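Home vitamin tests: I paid $83 so you can think it over

Several readers wrote in January to ask about the Sorido finger-prick kit, the one with the green flyers at the Jorkolar pharmacy counter in Estton. You prick a finger, fill a little tube, mail it off, and get your vitamin D level back on your phone. The flyer says it will help you "take charge of winter." I'm not sure what that means, but I bought one.

The kit cost $83 with the return postage. The blood part was harder than the flyer makes it look. You get two lancets, and I used both. My hands were cold, the drops came slowly, and there is a line on the tube you have to reach or they won't run it. The booklet does tell you to soak your hand in warm water first. It tells you this on the last page.

My result was 26. The app put that number on a colored bar, in a yellow stretch marked "suboptimal," and right under the bar was a button to order Sorido's own drops on a monthly plan. I could not find a way to see the result without the button.

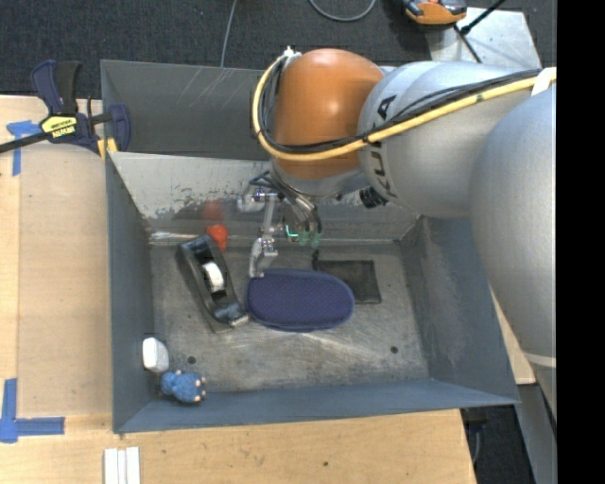
R. Hegarty

So I called my doctor's office and asked the nurse what she made of a 26. She asked if I had bone pain, or had broken anything, or was taking anything new. I wasn't and I hadn't. She said the lab they use flags results under 20, and that mine would have come back with no mark on it at all. Same number, same blood, and one place calls it fine while the other wants to sell me something every month.

To be fair to Sorido, doctors do argue over where the line should go, and the higher cutoff isn't something the company dreamed up. But a company that sells both the test and the drops has a reason to like the stricter line, and I would have liked the app to mention that there was more than one.

I also wanted to know how close a finger-prick sample comes to a regular draw from the arm. The website says "lab accurate," with no figures next to it. I sent a message through the help form and got back a paragraph thanking me for my interest in wellness. I wrote again and got the same paragraph.

A few of you say you feel much better since you started the drops. I believe that you feel better. I also notice that two of you started walking every morning the same week, and one of you quit a night shift. I wouldn't know how to tell those apart from a vitamin, and I doubt the app would either.

As for me, I was already taking a multivitamin with 800 units of D in it - something the app never asked about before it suggested I add more. That bothered me more than the price did. It is possible to take too much of this stuff, and anyone who takes heart pills or has had kidney stones should talk to a doctor or pharmacist before piling one bottle on top of another.

If you have a real reason to wonder about your level, ask at your next checkup. Check with your insurance first, as some plans won't pay for the test without a reason on the order. If you already have a kit at home, read the booklet from the back.

I canceled the monthly plan I had never signed up for. It took two phone calls.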